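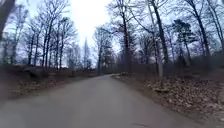 Woodland path

A woodland path is a made or trodden way through trees, meant mainly for people on foot. I've been keeping this little encyclopedia of everyday outdoor things for a few years now, and paths were always going to get a long entry because I walk on one nearly every day! This article deals mostly with the paved sort, with a few words on the softer kinds at the end.

Name and meaning

People use path, track, trail, walk and ride as if they were all the same, and in ordinary talk they more or less are. I try to keep them apart here. A track is wide enough for a vehicle and usually has two ruts. A ride is an old word for a broad grassy opening cut through a wood. A trail is something you follow for a long way, often with signs. A path is just the thing under your feet (and in my part of the world, if it has a hard top, people will call it "the tarmac" whatever it's made of).

Surface

The paved paths I know best are grey, or a brownish grey once leaf dirt has worked into them, and quite plain. There are no lines down the middle and no arrows. The one pictured at the head of the entry is of this sort, bending out of sight at a low crest, and I must say that's my favourite thing a path can do. A straight one shows you the whole walk before you've taken it.

Most are laid on a bed of crushed stone, rolled, and finished with a thinner top layer. The path at Drasalden, which I'd call my home path, is 3 metres wide and 800 metres from the gate to the far stile. It has a slight fall to one side so the rain runs off, and you don't notice it until you push a pram along there and find yourself steering all the time.

Concrete is also used, though I find it hard on the knees. Brick looks lovely and goes green and slippery by its second winter.

Wear and damage

Roots are the great enemy. They run just under the surface looking for water and lift the paving into long, low humps, and birches seem to me the worst for it. Frost comes next: water gets into a hairline crack, freezes, and opens it a bit more each time. I've bent down to look at plenty of cracks that proved to be twigs, and once, at Skevov, stepped over a "twig" that was a crack deep enough to lose a glove in.

Edges go before the middle does. Leaf mould builds up along both sides, grass gets a hold in it, and the path slowly grows narrower without anyone having moved anything. When ours was scraped back in June it gained a good boot's width on each side and I felt as if I were walking down a street.

Banks and ditches

Where a path has been cut into sloping ground it will have a bank on one side or both. In the cold half of the year these are brown and reddish brown with old leaves and bracken, and they look bare, but have a poke about and you'll find moss, beetles, acorns and the odd crisp packet. A ditch at the foot of the bank keeps the paving from flooding. Ours was dug 15 years ago and has been half full of leaves for 14 of them.

The path in winter

I know most people prefer a wood in leaf, but I'm firmly for the bare months. You can see the shape of every tree, the ones with a single thin stem and the ones that open out like a fan, and there's so much more sky. Over a path the crowns often leave a gap, and on a bright day the light pours down it so strongly that you walk along squinting. Dark clumps high in the branches are worth a second look too, as they can be old nests, ivy, mistletoe or simply a thick tangle of twigs. I get them wrong all the time.

Unpaved kinds

Bark chippings are soft and smell wonderful, and need topping up every couple of years. Gravel drains well but travels, mostly into your shoes. Plain earth is the oldest surface of all and needs no laying, only feet, and a wet week will turn it to soup. Boardwalk is used across boggy ground, as at Distard, usually with wire netting stapled on top for grip.

See also: Boardwalk; Bridleway; Ditch; Leaf mould; Stile

Last changed 14 Oct 2022. Added the part about ditches and corrected the length of the Drasalden path, which I'd had in yards.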